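Nygård House Social Group
Minutes of the snack and hospitality meeting, 02/08/2023

Present: Regula Gruber (chair), Kalevi Kettunen, Agnes Bråten, Kjell Öberg, Laurențiu Manole (minutes)

1. Welcome
Regula thanked everyone for coming out in such weather, and thanked Agnes in particular for the coffee, which was very good and went around twice. The last minutes were accepted with one correction: the tea urn belongs to Kjell's sister, not to Kjell.

2. Money
Kalevi reported that the snack fund stands at $243, with $23 still owed to Agnes for paper cups and napkins. She said there was no hurry at all, but it was agreed to pay her before the month is out. Kjell asked whether we might order from Mustemel again. Kalevi will get a price.

3. The snack box
We had a long and happy talk about this one. Agnes feels the box should stay on the cherry tablecloth, where people see it as they sit down – on the shelf counter it would only get lost among the fruit and the bags of food. Kjell would like fewer sweet things and more crackers. Regula pointed out that visitors like a little of everything, and that individually wrapped snacks are much easier to send home in a coat pocket.
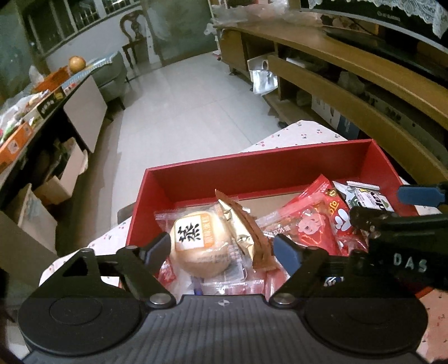 Agreed that the red box stays in use, and that everything in it should go on being individually wrapped. Buns will be put in on the day of a gathering and any left over offered around at the end. Laurențiu offered to read out the date on each packet when the box is refilled, and was warmly encouraged to do so. Kjell's crackers will be tried for one month.

4. Tablecloths
Agnes will wash the cherry cloth at home and bring it back ironed. Regula has a plain one we can borrow in the meantime, though it is a bit short at one end.

5. September gathering
The Sinitz choir has kindly said yes. Regula will write to them about parking, and Kalevi will ask next door for extra chairs.

6. Any other business
Kjell has found a single brown glove, left hand. Please ask him for it.

Next meeting in September, at Agnes's place. Kalevi to bring milk.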